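Stop putting the families on telly

I'll say it quickly because I have to be out the door by 7. I don't think police forces should be sitting grieving families in front of a row of microphones any more. Not as routine. Not in the first few days, anyway.

What set me off was the Jerton appeal. A man missing, then not missing, and his sister at a long table with a jug of water nobody poured from. She got through two sentences. The clip ran all evening and by 10 it had been cut down to just the bit where she can't speak. No name of the street. No description of the car. The car was the whole point of the thing, surely?
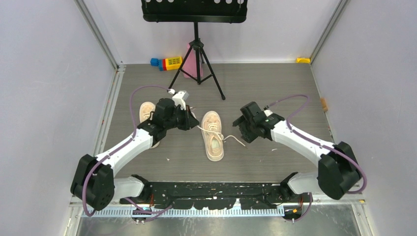
And then the comments. I read far too many of them. People I'd have thought were fairly decent, deciding that she'd looked down at the wrong moment, or hadn't cried enough, or had cried in a funny way. We've all got it into our heads from the crime dramas that the relative at the table is the one who did it. So the poor woman goes in to ask for help and comes out a suspect in 400 living rooms on her own estate.

I know the case for it. Faces get attention. A detective reading off a sheet doesn't. Somebody out there knows something, and maybe it takes a mother's voice to shift them. I don't dismiss that, I've heard it from officers who beleive it completely and they've done the job and I haven't.

But how would you know? The calls come in after the appeal, fine. Would they have come in after a photo and a phone number? At Tunar, as far as I remember, the call that mattered was from a bus driver who hadn't even seen the press conference. He'd seen a poster. In a chip shop.

Moushumi Dewan, who used to cover the courts for our local paper and sat through more of these than anyone I know, puts it more bluntly than I would. She says the families were never asked properly. They were told it would help, and what are you going to say to that? No? You'd say yes to anything. You'd stand on the roof. She remembers the Melnychuk parents being moved 2 chairs along so the force's badge would show up behind them. She's still cross about it.

I keep coming back to those chairs.
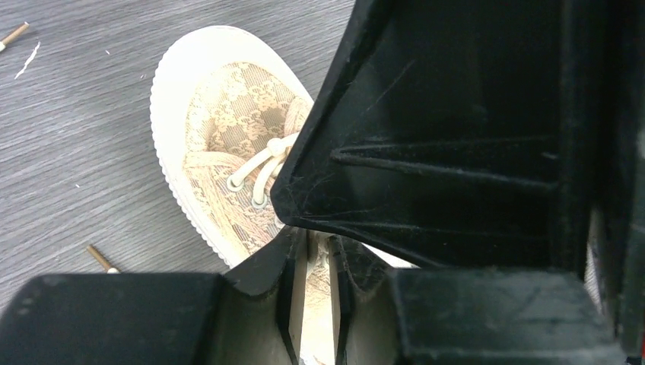 There's the trial as well, which gets forgotten. Everything said at that table is out there for good. If someone is charged, the defence can go through it, and a jury may well have seen it over their tea months earlier. A father who says "we know who did this" at the worst hour of his life has made a problem for the prosecutor, and no one thought to sit down with him beforehand and go over what he might want to leave out.

So what instead. A written statement, if the family wants one. A relative's voice recorded at home, with someone they trust in the room, and the right to bin it the next morning. Officers doing the talking, and giving proper details – times, clothes, the car, the street. If a family really does want to face the cameras, then let them, of course, some do and it matters to them a great deal. Just make it their idea. And give them a solicitor or a support worker who isn't on the force's payroll.

My own trade has to take its share. We ask for the family. Every time. I've rung up and asked, in the Itevau case I rang twice in one afternoon, and I told myself it was for the appeal when it was for the front page. The editor wanted a face and I wanted to go home. A picture of the road where it happened would of done.

The force says its guidance is being looked at again and there may be something new in June. Good. I'd like to see one line in it, that no relative is to be asked in the first two days, and I'd like the papers to sign up to the same thing. Us included. I've sent that in to them and will print whatever comes back.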